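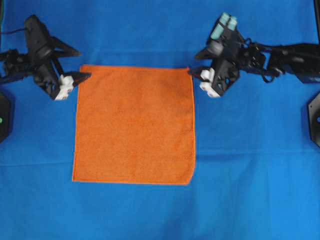

Isla Ormsby

Tea towels, flannels, microfibre cloths: who here still irons any of them?

I ask because my mother-in-law stayed for the whole of May and ironed everything that came out of the machine, including the dusters. I now have an airing cupboard like a hotel's and a faint sense of having been marked. Is this a generational thing, or have I been living like an animal?

Orange towel on blue cloth for your attention. I like a bit of colour.

keith_lowther
Never ironed a towel in my life. Ironing flattens the loops and then it just pushes the water round your back. Tea towels are a different matter. A linen tea towel wants ironing while it's damp.

ShonaMc
Wants ironing? Has it told you?

keith_lowther
It dries glasses better afterwards. Try it with one ironed and one not and come back to me.

ShonaMc
I have a dishwasher and a full life, Keith.

Iveta Sýkora
My grandmother ironed tea towels, pillowcases, handkerchiefs and my grandfather's vests. She also listened to the radio play while she did it and I think that was the point. Nobody was allowed to speak to her until the pile was done, and the pile was never done before the play finished.

I iron pillowcases. Only the side that shows.

wenjie_hao
Please don't iron microfibre, anybody. It's plastic. I did one on the cotton setting and it went stiff and shiny down one side and left a smear on the plate of my Claltico that took a whole Wednesday evening to get off. No fabric softener on them either, it clogs the fibres.

Isla Ormsby
Oh dear. She did all the microfibre ones. They do feel a bit like crisp packets now you mention it.

wenjie_hao
Those are floor cloths now. Sorry for your loss.

ShonaMc
On softener I disagree, by the way. I've used Sorimard on every load since I left home and my towels are lovely.

keith_lowther
Your towels are waterproof.

ShonaMc
They're soft, Keith. People comment.

keith_lowther
Half a cup of white vinegar in the drawer, no softener, good shake before you hang them out. Ours are years old and still drink like my brother.

Iveta Sýkora
Is the vinegar all right for the rubber seal? The man from Hinds who mended ours said never to put it in, but he also said never to wash at 30 and never to buy a white machine, so I don't know how far to trust him.

wenjie_hao
Now and then is fine, I think. I wouldn't do it every wash. A hot empty wash does more for the smell.

keith_lowther
I do it every wash.

wenjie_hao
And how's the seal?

keith_lowther
We've had it replaced. Unrelated.

Isla Ormsby
Thank you all. I'm going to stop ironing everything except the linen ones, which Keith has talked me into, and one shirt for funerals. She's back at Christmas, so if anyone knows a good place to hide an ironing board I'd be glad to hear it.

ShonaMc
Behind the wardrobe. Mine's been there since we moved in.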